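About Ekovine

Ekovine teaches home energy lessons in elementary and middle schools. We started with one classroom kit and now visit 685 students a year, most of them in grades 3 to 5. Lessons run 45 minutes and cover lighting, standby power and water heating.
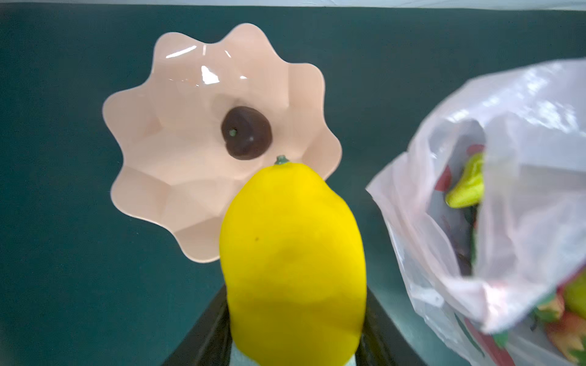 According to Pieter De Graaf, the part families remember is the meter reading homework — his own class still writes down the numbers every June. He would like the water heating lesson to be longer.

Schools pay no fee for a first visit. Kits are packed at our Salton office and can be borrowed for five weeks. To book, call the office before 3 p.m. and ask for the school desk.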